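A Morning at the Tedesco Kitchens in Nalldale

Most of us have eaten a meal out of a foil dish at one time or another and not given much thought to where it was cooked. I spent a morning at the Tedesco catering unit in Nalldale, which held its yearly open day on 29th November. The unit cooks for two small airlines, a rail company and a handful of conference venues. It opens its doors to customers, suppliers and a few people like me who write about food service.

The site is on the edge of an industrial park, ten minutes by bus from the station. There is no sign on the main road. You turn at the tire shop and follow the fence. Visitors check in at a side entrance, hand over anything loose in their pockets, and fill out a health form that asks whether you have been sick in the last two days. Jewelry comes off, apart from plain wedding bands. Then you get a white coat, a hairnet and shoe covers, and you wash your hands while a member of staff watches.

Our group was led by Marisa Dal Bello, the production manager. She started in the bakery there and has run the whole kitchen floor for the past few years. She set out the plan for the morning: receiving, cold rooms, hot kitchen, tray assembly, dishwashing, and then a tasting upstairs. The tour was meant to take 90 minutes. It took closer to two hours, mainly on account of questions in the hot kitchen.

Receiving

Deliveries arrive at the back of the building from four in the morning. Each truck has a slot, and a driver who misses it goes to the end of the line. A receiving clerk checks the temperature of chilled goods before anything comes off the truck. If the reading is too high, the load goes back. Dal Bello said this happens less than it used to. Suppliers know the rule by now, and they pay for the return trip.

Cardboard does not go past this room. Everything is taken out of its outer packaging and moved into the company's own containers, and the boxes are flattened and baled on the spot. I asked whether this slowed things down. It does, she said, and they have two people on each shift who do very little else.

The stock system is one they bought two years ago from a firm called Wikunix. Each container gets a label with the contents, the arrival date and a use-by date, and it is scanned each time it changes rooms. The clerk who showed it to us said the first three months were miserable. The old printers could not cope with the damp, and labels came off in the cold rooms. They changed the label stock and moved the printers into the corridor, and he says it has been fine since.
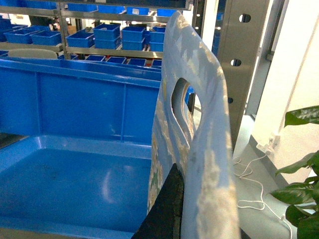

Vegetables have their own cold room, kept apart from dairy and from raw meat. Very little is peeled on site. Onions, carrots and potatoes come in already prepared from a grower in the next county, while herbs and salad leaves are washed here. Dal Bello would like to bring more of the peeling back in house, but the drains in that part of the building were not designed for it and the landlord has been slow to answer letters.

The hot kitchen

This was the loudest part of the visit and the warmest. There are six tilting kettles along one wall and a row of combination ovens along the other. On the morning we were there, the kettles held tomato sauce, a chicken stew and a large amount of rice. The cooks start at five and are mostly finished with hot food by eleven.

Nothing cooked here is eaten here. Every dish is taken down to refrigerator temperature in a blast chiller as soon as it leaves the kettle or the oven, and it is heated again on the plane or train. That changes how the food has to be made. Pasta is pulled well before it is done. Green beans get barely a minute. Sauces are made thicker than you would want at home, since they thin out on reheating. Fish is the hardest, according to the sous chef, and he keeps to salmon and cod and leaves the rest alone.

Somebody in our group asked about salt. It is common to hear that airline food is heavily salted because people taste less in the air. The sous chef said they use a little more seasoning than a restaurant would, but they try to get most of it from lemon, mustard, tomato paste and dried mushrooms. One of their customers has set a limit on sodium per meal, and they found it simpler to cook the whole menu to that limit than to run two versions.

The recipes are kept in binders at each station, with weights for every ingredient and a photo of the finished dish. I looked through the one for the stew. It ran to four pages, two of which were about cooling.

Tray assembly

Tray assembly takes place in a long room held cold enough that the staff wear fleece jackets under their coats. We were asked to keep behind a yellow line. Trays move along a belt, and each person adds one or two items: salad, bread roll, dessert, cutlery pack. At the end a checker compares each tray with the picture card for that flight and slides it into a cart.

The count for that day was up on a whiteboard by the door: 2,646 trays, of which 90 were special meals. Those are made up at a separate table by a team of 3, with different colored labels and a second check. They cover vegan, gluten free, low salt, kosher style and children's meals. True kosher meals are bought in sealed from an outside kitchen and are never opened in the building.

I stood there for a while. The pace is steady and not as fast as I had expected. People talked as they worked. They swap positions every hour, which Dal Bello said was brought in after a run of wrist complaints. When a customer changes the plane at short notice the numbers can shift late in the morning, and the belt has to be started again for a few extra trays. It had happened the day before our visit, and one of the supervisors was still filling out the paperwork.

Dishwashing

Dishwashing is often left off tours like this, and I was glad it was included. Used carts come back through a separate door and never cross paths with the clean ones. They are emptied by hand. Glass, metal, paper and food waste are sorted into different bins, although food returning on international flights has to be handled under its own rules and goes away in closed containers.

The machine itself is as long as a bus. Trays go in at one end and come out dry at the other, and a worker pulls any that are cracked. Teaspoons go missing more than anything else. They order new ones every October, ahead of the holiday season.

The tasting

Upstairs we took off the coats and sat down to the new winter menu. Thomas D'Amico, who develops the menus, gave a short talk first. He plans about a year ahead, he told us, and each dish is tried at least five times, including once in the type of oven that will be used on board.

We had five items. The first was a beet and barley salad with orange, which was good, though cut a little large for a small plastic fork. Then came a squash soup planned for the rail customer. It was smooth and mild and I would have liked more pepper. The chicken stew from downstairs was served in its foil dish, reheated as it would be on a flight, and it held up well. The rice beside it was a touch dry around the rim. A mushroom lasagna was the best thing on the table, and several people went back for more. Dessert was an almond cake with pear, sold under the company's Donia range, which also goes to a few hotels and coffee shops. It was moist and not too sweet.

D'Amico handed out a comment sheet and asked us to be blunt. I wrote down the rice and the pepper. He said the rice had come up twice already and that he was thinking of replacing it with bulgur wheat.

Getting there

The open day is free, but you have to sign up in advance through the company office, and groups are kept to twelve. Wear closed shoes and something warm for the assembly room. There is parking at the front for a few cars. Photos are allowed in receiving and upstairs, and you need to ask first anywhere else. Children under fourteen are not admitted to the production floor. The bus back to the station leaves from the stop across from the tire shop, and it goes only once an hour after noon, so check the time before you sit down for cake.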